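Print this page
E-mail this page

Preltum Shared Table Practice Kit, Second Edition

If you run two arms over one table, you already know how fast good habits slip. One arm reaches, the other reaches, and suddenly you're arguing about who was supposed to wait! The Preltum kit gives a small lab one written way of working, and we're really happy with how the second edition came out. You get a 108-page spiral-bound handbook, 20 laminated rule cards, a wall chart for the work area and a set of blank log sheets you can copy as often as you like.

The handbook doesn't replace the safety standards that apply to your equipment. Your risk assessment still comes first, and so does the manual from whoever built your arms. What the kit covers is the day-to-day part: laying out the table, naming the tasks, checking the grippers, stopping and starting again. 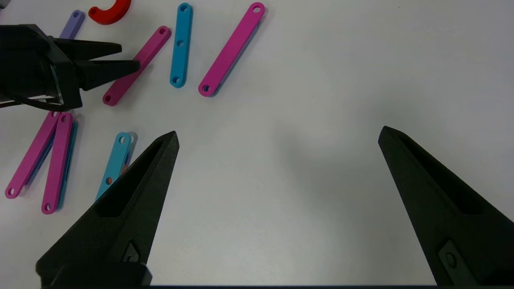
Part handling has grown to 13 rules in this edition, and it's the chapter we rewrote the most (Baltazar Varela went through four drafts of it). Rule 3 asks for a written start state before any run. Stacked parts are the usual trouble. A magenta link bar lying over a blue one, with only a thin blue edge showing, should go in the log as a stack and never as a single part. Rule 5 deals with arcs and other curved pieces, which need their own agreed grasp points, and Rule 6 has you look over both fingertips on each gripper for chips before the first pick.

Shared space comes next. Each arm gets a home zone, and the strip in the middle belongs to one arm at a time. The arm that has it keeps it until it has backed out and the operator or the controller has called it clear. The cards for this chapter are printed on yellow stock so you can grab them quickly.
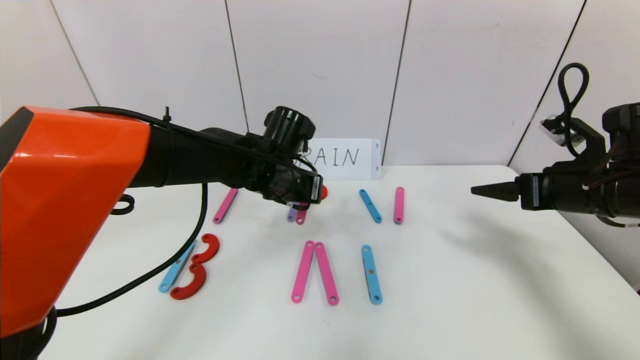 Cables get a full chapter now, and we think it's the best thing in the book. Most labs plan the path of the gripper and forget that the cable goes along for the ride! Rule 2 says to treat any slack that reaches the work surface as part of the arm, so a black cable curving across the tabletop next to the colored bars gets its own keep-out area on the layout sheet. Loops that stand up over an arm are checked at full reach in both directions, with the power limits turned down. There's a fold-out sheet for drawing all this, big enough to write on without squinting.

Goal cards are covered too. If the task has a target word or shape, write it large, stand it at the back of the table, and use exactly the same wording in the log. 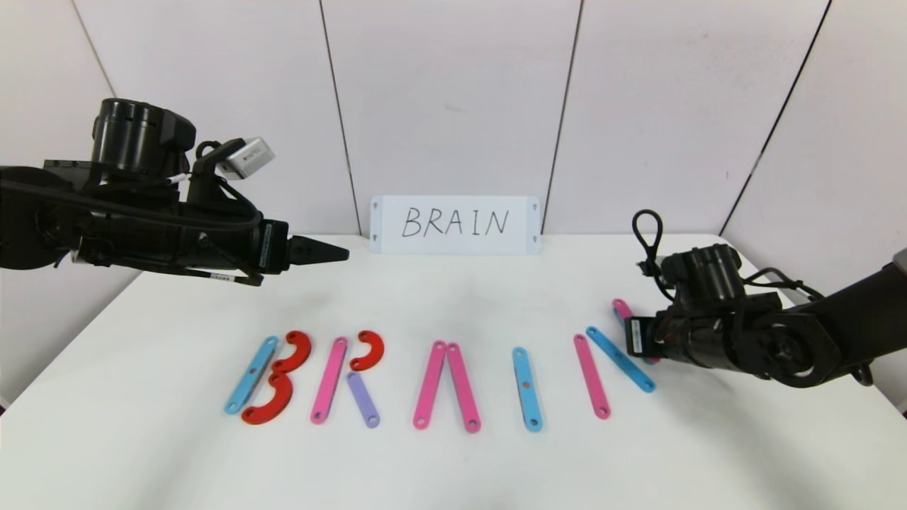
Munther Aoun wrote to us that the end-of-run check was the part his group at Skirberg fought over, and that it ended up saving them the most time. They used to mark a run done as soon as the last piece was down. Now both arms have to be clear of every part before anyone signs, and he'd like to see that rule moved to page one. We haven't moved it, but it does have its own card.

What's in the box
Handbook, 108 pages
Rule cards, 20, laminated, with ring
Wall chart
Fold-out cable and layout sheets
Blank log sheets

Item number: 849
Editions: the first edition cards don't match the new rule numbers, so please don't mix the sets.
Fits: any two-arm tabletop setup. The Trujillo supplement for single arms is a separate item.
Next printing: July, with a larger wall chart.

Questions about the rules go to the Primham office, where we read all of them and enjoy the odd ones most.

Page updated 15/05/2022

Print this page
E-mail this page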